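## Workshop notes: pivots, bushings and the bracket bin

November is when most of the small repairs get done at the Dillport shop, and this year the list is mainly things that swing, fold or tilt. Kwaku Mensah has been working through it in the evenings after 6. He asked for a short write-up so that people know what to check before they bring something in.

The usual complaint is that an arm has gone loose. Someone has a folding shelf support or a lamp arm that used to stay where it was put and now drops an inch. Most people start by tightening every bolt they can reach. That helps for a week or so, and then the arm is stiff in one position and floppy in another.

Start with the bushing. On a joint with two side plates and an arm between them, the bushing carries the load and the plates hold it in line. If it has worn oval, more tightening only pinches the plates inward. Take the weight off the arm, hold it close to the joint, and try to move it up and down without turning it. Any click or shift you can feel means the bushing needs to come out and be looked at.

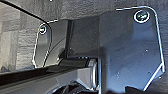 Next check the plates. They should sit parallel. Lay a straightedge across both faces if you can get one in, or measure the gap at the top and again at the bottom. Benedicta Agbenyega brought in a bench support last month where the gap was off by 2 mm, and the arm had been rubbing on one side long enough to leave a groove. We pressed the plate flat and it went back together with the old bolts.

Wipe the joint down before you decide anything is cracked. Dark metal shows every fleck of dust, and a scratch can look like a crack under a bench light. Run a fingernail over it. If the nail catches, mark the spot with chalk and show it to Kwaku or Dzifa Asante.

For grease, use the tub on the shelf by the drill press. A thin film on the bushing is plenty. Keep it off the outside faces, where it picks up grit and gets on everyone's sleeves.

The bracket bin has been sorted. There are 23 plates in it now, most of them in matched pairs tied with wire, and 17 bushings in the drawers underneath, labeled by inside diameter. Please put things back in the right drawer. If you take one plate from a pair, leave a note on the other. Ebenezer Gyamfi has ordered more washers from Naylor, and they will go in the top drawer when they arrive.

Kieran Heywood is still looking for a 3/8 inch reamer that went missing from the red case. If it is in your garage, drop it at the front desk, no questions asked.

Repairs that need the press should be left on the lower rack with your name and a phone number. Allow up to 3 weeks. Small jobs can often be done while you wait if you come in before 8.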